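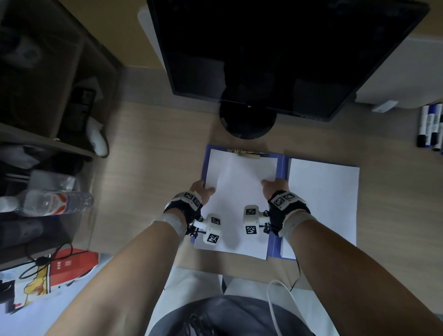 Two hands hold a sheet of paper in a blue folder. The square patterns on the white parts help a computer follow the hands.

How does a robot learn to put paper in a folder?

By the Clalider science page for young readers
July 6, 2026

Take one sheet of paper and lift it from a pile. Was it difficult? For you, probably not. For a robot it is one of the most difficult jobs on a desk. A sheet of paper is thin and it bends, and two sheets like to stay together. A robot can carry a heavy metal box all day and then fail with one page of your homework.

At the Undus workshop, people are comparing different robot hands to find which one is best for paper work. The project has the name Clomeo. Before the robots try, a person does the same job, and a computer records how the hands move.

What are the black and white squares?

Look at the small squares on the wrists. They are called markers. (The pens that you use on a whiteboard are also called markers, but these are a different thing!) Each square has its own pattern, a little like a name written in black and white.

A camera sees the pattern and the computer knows which square it is. Then it looks at the shape. When you hold a square tile straight in front of your eyes, it looks square. When you turn it, one side looks shorter. The computer measures this change very exactly, and from it can calculate where the square is and how it is turned.

Why do they use a block with squares on several sides? Hands turn a lot when they work. If one side of the block is hidden, maybe the camera can still see another one.

What is a gripper?

A gripper is the part of a robot that takes and holds things. It is the robot's hand, but often it does not look like a hand. In the Clomeo project three kinds are tested.

The first one has two flat fingers, like the tongs you use for salad. It is strong and simple. With a thick folder it does good work. With one sheet of paper on a flat desk it has a problem, as there is no place for the lower finger to go under.

The second one has a suction cup. It pulls air and the paper comes up with it. It is fast, but if the paper has a fold, air enters from the side and the sheet drops. A sheet with punched holes can also be a problem.

The third one is called Shukla. It has soft rubber fingers which push the paper a little, until it makes a small hill. Then the fingers close on the hill. You can try this with your own thumb and first finger. Put a sheet on the table, press lightly and bring the fingers together.
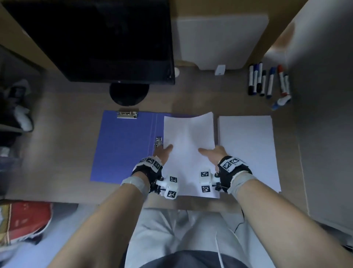 The paper bends a little in the middle while both hands are on the stack. The open folder lies at the left.

How is the test made?

A test must be fair. Every gripper gets the same paper, the same folder and the same desk. Every gripper also gets the same number of tries, and this number is 86. If you let one gripper try many times and another only twice, you cannot say which is better.

For each try there is a limit of 15 seconds. The people write down if the gripper took one sheet, two sheets or no sheet. Two sheets is also a mistake, even if it looks nice.

In the first round, the flat fingers made 13 good tries. The soft fingers did better, but they were slow and did not always finish in time. The suction cup was between them. So there is no winner for now, and the second round will be in September, with new rubber on the soft fingers.

Why not only copy the human?

Your hand has skin that feels. When a page starts to slide, you notice it and press a little more, without thinking. Many grippers cannot feel this. The computer can record where a hand goes, but from the position alone it does not know how hard the hand is pressing. For this reason the Undus team also wants to try small pressure sensors in the fingers.

They have another wish too: more examples. A robot program can need many of them before it does a job well. The team wants to collect 2000 recordings of hands working with paper.

Try it at home

You need ten sheets of paper, a folder and a pair of thick winter gloves. First put the sheets in the folder one by one with your bare hands, and ask somebody to measure the time. Then do it again with the gloves. After this, try with a pair of kitchen tongs. Write the three times in a table and count also how many times you took two sheets together.

Small words list

Gripper: the part of a robot that holds things.
Marker: a pattern that a camera can find easily.
Sensor: a part that measures something, for example light or pressure.
Suction: pulling with air.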